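Last updated: February

Open day at the Rescombe seed and grain station

I drove out to Rescombe for the open day last month, mainly because I've grown corn badly for years and wanted to hear from someone who grows it well. It's 47 kilometres from our place, the last 11 on gravel, and the turnoff is easy to miss. If you reach the silos you've gone too far.

Gates opened at nine. Parking was in the stubble paddock beside the machinery shed and entry was by gold coin. I got there at half past and the first tour had already left, so I had a cup of tea and looked over the seed table. Most packets were open-pollinated vegetables grown on the station. I bought two of pumpkin and one of a flint corn called Onell, which I'd read about but never seen for sale.

The second tour was led by Paraschiva Sandu, who runs the corn trials. She took 16 of us down to the lower block, where the plots are marked with painted stakes and a number. The station holds 852 lines altogether, though only a small part of that gets sown in any one year. The others stay in the cold room and are grown out in rotation to keep the seed fresh.

She spent a good while on pollination. Corn is wind pollinated, so two varieties flowering side by side will cross, and sweet corn that has crossed with a field type comes out starchy. The station gets around this partly by distance and partly by sowing blocks three weeks apart. For lines that have to be kept pure they bag the ears and do it by hand, early in the morning. She showed us how the paper bag goes over the tassel and is folded and clipped.

I asked why my cobs come up with gaps. She asked how I plant them and I said in one long row along the fence. She said to plant a square block, at least four rows each way, and to keep the water up once the silks appear. A man from Jusar said he'd had the same trouble and fixed it that way.

After that we walked through the drying shed. It has slatted racks on both sides and fans at the far end, and it was a good deal noisier than I expected. Tatsuya Okabe looks after the drying and threshing. He had an old hand-cranked sheller bolted to a bench and let the kids have a turn, then ran a small electric one, a Pîrvu, for comparison. The electric one is faster but he said it chips the kernels on flint types if the cobs aren't dry enough, so seed stock still goes through by hand.

Lunch was sausages, salad and boiled corn with butter, all from the one tent. The queue was nearly half an hour at noon and gone by one.

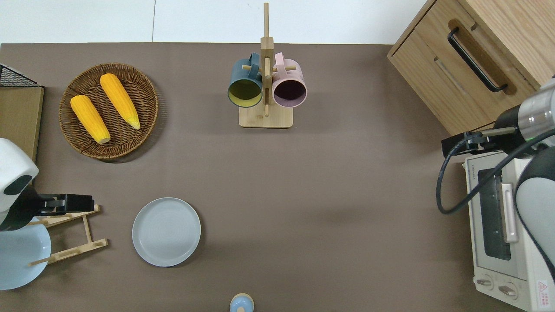 The afternoon talk was on storing sweet corn, and I'd recommend staying for it. The main point was that the sugar starts turning to starch as soon as the cob is picked, so pick it late and eat it that day. If it has to wait, leave the husk on and put it in the fridge. For freezing, blanch the cobs whole, cool them in iced water and cut the kernels off afterwards. I've been doing it the other way round and losing half the juice on the bench.

A few practical notes. There is almost no shade on the lower block, so take a hat and water. The toilets are behind the office. The track is fine for a pram as far as the drying shed but not past it - there's a drainage channel with only a plank across. Dogs have to stay in the car park. The seed table took cards, the food tent was cash only.

I left at three with my packets and a sheet on block planting. The Onell goes in next spring, in a square this time, down the end where the beans were.

6 comments | 14 shares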